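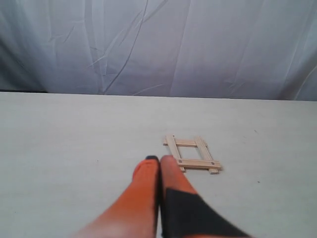 Unit 2, p. 2

Workcell Rules for Small Object Handling
Course handout, Ollmont Robotics Certificate
17th December – by Mairéad Duggan
Reading time: 2 minutes

Read these rules before your first lab. They apply to every arm in the Flanagan room, and they are the same rules you will be graded on in May.

Setting up the table

Keep the work surface plain. A pale tabletop with a plain cloth behind it gives the wrist camera little to confuse with the part. Creases in the cloth are allowed. Printed fabric, tape marks and labels are not. Wipe the table before each session – small dark specks can be mistaken for screw heads or pins when you check the recording later.

Put out one part at a time. For the flat frame made of four wooden sticks, any angle on the table is fine, and you should change the angle between runs. Write the angle in the log.

Approach

Bring the fingers in closed and stop short of the part. Look at the wrist view and find the nearest corner. The fingers are close to the camera and will look soft while the part looks sharp, so judge distance from the side as well.

Do not close on a joint that has a fastener in it. Grip a stick along its length, between the crossings. The open middle of the frame is not a target, and a fingertip that goes in there can drag the whole part.

Speed and people

Hands stay off the table while the arm is enabled. The second student holds the stop button and does nothing else. If either person says stop, the run ends and is logged as stopped.

Records

Save every run, including the bad ones. The Clerutthorpe set holds 1,926 runs, and 700 of those had to be checked again by hand after the log sheets were left blank. Use the Stativine form and fill it in before you reset the part.

Questions about the log go to Róisín Ó Dubhghaill. Bring your signed copy of this sheet to the next lab.

Last updated: 17th December edition, minor corrections to Records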